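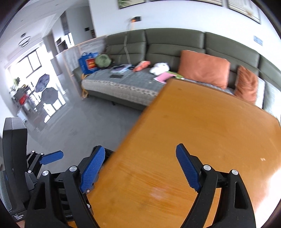 Photo: Khang Triệu

The Steranmont Road

The bunch had been talking all morning, and then the road tipped up out of Tesdale and the talking stopped.

Lâm loved that moment. She loved it more than finish lines, probably because she had seen so few of them from the right side. One second there were jokes and rice cakes going hand to hand, somebody singing badly near the back, and the next there was only breathing and the tick of gears dropping one after another down the line. A hundred wheels humming on old tarmac! She could have listened to it all day.

She was twenty-nine and had never won a race longer than a town lap. Her job was bottles. She dropped back to the car, stuffed them down her jersey until she looked like a sack of melons, and rode back up through the wind to hand them out. She was good at it, too. She knew which side each teammate liked to drink from, and who wanted the cap opened first.

"You're up the road today," the radio said. It was the team manager, chewing something. "If a move goes, you're in it. Sit on, cover it, come back when they catch you."

"And if they don't catch me?"

The chewing paused. "They will."

The move went on the second bend past the quarry. Two riders, one in green and one in a faded red jersey, just rolled off the front as if they'd remembered an appointment. Lâm got up on the pedals and went after them. It took her most of a mile, and when she finally tucked in behind the green jersey her lungs felt scraped with a spoon, and she was grinning so hard that a fly went in.

They worked well together, the three of them. No one said much. Green was young and pulled too long on the flats. Red was older and took short, tidy turns, and every time she swung off she glanced back at the valley the way you'd check a pot on the stove. The gap went up to two minutes, then four, and by Graresmont it was seven.

Graresmont was out in the street, all of it. There were kids on walls and a brass band that had only learned the one tune, and a banner hung from the bakery with 1971 painted on it, the year the race first came over the pass. Somebody's grandmother was banging a ladle on a lid. Lâm had ridden through bigger towns with bigger crowds, but she'd ridden through them in the middle of the pack, looking at a back pocket. From the front it was another thing altogether. The noise came at you first and you had to ride into it, like riding into the sea.

"Seven minutes," said the radio. The chewing had stopped. "Lâm? Eat something."

She ate something. It tasted like a candle.

After Graresmont there was only the one climb left, and it was Steranmont, and it was everything people say about it. The road goes up through pine woods in long lazy ramps that fool you, and then the trees quit and you can see the rest of it, stacked above you like a dropped ribbon. It had started to rain a little. Green looked up at all that road and said a word Lâm didn't know but understood perfectly.

Green cracked at the first snow pole. There was no drama in it. Her wheel was there and then the sound of it wasn't, and when Lâm looked back she was already twenty yards down, head low, still fighting. Good kid. She'd win this one day.

So it was Lâm and Red, side by side, up in the cloud.

"How many have you got in you?" Red said.

It took Lâm two breaths to answer. "How many what?"

"Attacks."

"One."

Red laughed out loud, an enormous laugh, right there on the steepest road in the country. "Me too," she said.

The gap was coming down fast now. Five minutes. Then three and a half, and you could see them when the cloud tore open, a bright string of jerseys far below, bending around the hairpins. Lâm didn't look again. She watched Red's hands. She had spent eight seasons handing bottles to people on climbs like this one, and she knew hands. When riders were strong their fingers played on the bars, light as anything. When they were nearly done the thumbs wrapped over and the knuckles went pale.

Red's thumbs wrapped over with two kilometers to go.

Lâm waited for one more bend, the left-hander where the wind swung around behind them – she'd noticed it on the flags – and then she went. It wasn't pretty. Her back wheel skipped on the wet paint, and she was in a gear too big, and she made a noise she would later deny making. But she went, and there was air behind her, and then more air.

The radio was shouting. It wasn't shouting advice, only her name, over and over, with somebody leaning on the car horn underneath.

The last kilometer was barriers and hands beating on barriers. She couldn't feel her feet. She came around the final corner and saw the line with nobody on it, a whole empty road with a white stripe across, and for a moment she thought she must have taken a wrong turn somewhere.

She forgot to raise her arms. She was over before she thought of it. So she turned around past the photographers, with the rain running off her nose, and rolled back to the barrier to watch Red come in, and then the others, one by one, out of the cloud.

A soigneur ran up with a towel and held out a bottle.

"Left side," said Lâm. "Cap open, please."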